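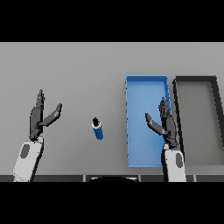 Killus es un taller de guantes a medida, con una pequeña escuela en el mismo local. Hacemos guantes de piel para las personas que no encuentran su talla en la tienda, y enseñamos el oficio a quien lo quiere aprender. El trabajo empieza siempre con la medida de la mano sobre una mesa. Pedimos una postura muy simple: los cuatro dedos juntos y rectos, y el pulgar abierto hacia un lado, como en la mano oscura sobre la mesa gris. El espacio en forma de V que queda entre el pulgar y los dedos nos interesa mucho, porque allí se decide si el guante va a tirar o no cuando la persona coge un bolso o el volante del coche.

## Cómo empezamos

El taller lo abrió Vsevolod Zhuravel, que había aprendido a cortar piel con su tío y después trabajó muchos años haciendo arreglos de abrigos. Los clientes le traían también guantes viejos, con la costura abierta en la base del pulgar, y él los arreglaba casi gratis. Con el tiempo tenía más guantes que abrigos encima de la mesa. Alquiló el bajo donde seguimos hoy, el número 103 de la calle, y compró dos máquinas de coser de segunda mano. Una todavía funciona. La otra nos sirve para piezas.

El nombre viene de la fábrica de botones que estaba antes en el local. El rótulo era bueno y Vsevolod no quiso quitarlo, solamente mandó pintar debajo la palabra «Guantes».

Yo llegué como alumna. Me llamo Catinca Căpraru y escribo esta página, y también contesto los correos y hago los patrones. El español no es mi primera lengua, así que si encuentra aquí una frase rara, es mía.

## Quiénes somos

**Vsevolod Zhuravel** corta. Ya no viene todos los días, pero la piel la elige él y en esto no acepta discusión.

**Marichka Onyshchenko** cose a mano y dirige la escuela. Antes hacía vestuario para teatro, y de allí trajo la costumbre de probar todo con hilo blanco antes de la costura definitiva.

**Shivam Grewal** se ocupa de las máquinas, de los forros y de los pedidos de los jinetes. Monta a caballo desde niño y conoce bien por dónde se gasta un guante con las riendas – entre el anular y el meñique, sobre todo.

**Faraji Mabula** lleva los arreglos. Limpia, tiñe, cambia forros y recupera guantes que otros talleres no quieren tocar.

## Nuestra manera de trabajar

Dibujamos el contorno de las dos manos, la derecha y la izquierda, porque casi ninguna persona las tiene iguales. Después tomamos con la cinta el contorno de los nudillos, sin contar el pulgar, y el largo del dedo medio. El pulgar se mide aparte. En el guante también es una pieza aparte, que se corta y se cose dentro de una abertura de la palma, y es la parte más difícil de todo el oficio. Un alumno aprende la costura recta en pocas tardes, pero con el pulgar se queda medio curso.

La piel se humedece un poco y se estira antes de cortar. Si se corta sin estirar, el guante cede después en la dirección equivocada y los dedos se hacen anchos y cortos. Trabajamos con cordero para los guantes de vestir y con cabra para los de uso diario. Compramos a la curtiduría Fellard, que nos prepara las pieles en negro, marrón, gris y un verde botella que pedimos cada octubre. Los forros son de lana o de seda, y los corta para nosotros el taller Bidis.

Todos los contornos se guardan. En el archivo tenemos 3918, ordenados por apellido en cajas de cartón, y gracias a ellos un cliente puede pedir un segundo par por teléfono. Solamente pedimos repetir la medida si la mano ha cambiado, por ejemplo después de una operación, o si el primer par se hizo para un adolescente.

Hacemos con frecuencia guantes para manos con artrosis, para dedos amputados y para personas con una mano mucho más grande que la otra. No cobramos suplemento por esto. El patrón lleva más tiempo, es verdad, pero el precio es el mismo que para los demás clientes.

## La escuela

El curso básico se llama Ngau, que es el nombre que le puso el primer grupo de alumnos, por una broma que ya no recordamos bien. Las clases son por la tarde, en la mesa grande del fondo, en grupos pequeños. No hace falta saber coser. Sí hace falta paciencia con el dedal y las uñas más bien cortas.

Se empieza con un guante de fieltro, después uno de piel sin forro, y al final del curso cada alumno se lleva un par forrado, hecho para su propia mano. Las agujas de tres filos, el hilo encerado y la piel están incluidos en la matrícula. Las tijeras las prestamos, aunque muchos prefieren comprar las suyas.

Por la escuela han pasado unos 200 alumnos. Algunos tienen hoy su propio taller, otros hacen un par al año para la familia. Marichka sigue corrigiendo las costuras de varios de ellos por correo, si le mandan el guante y un sobre con sello para la vuelta.

## Visitas y encargos

Para tomar medidas es necesario pedir cita. La visita dura poco más de media hora, y conviene venir sin anillos. Los lunes cerramos la tienda y solamente recibimos la piel. En invierno el plazo de entrega es más largo – quien quiera los guantes para Navidad, que nos escriba antes de que termine octubre.

Los arreglos se pueden dejar sin cita en el mostrador. Faraji los mira primero y le da un precio antes de abrir ninguna costura. Aceptamos también guantes que no son nuestros, con la condición de que vengan los dos, aunque solamente uno esté roto, para poder igualar el color.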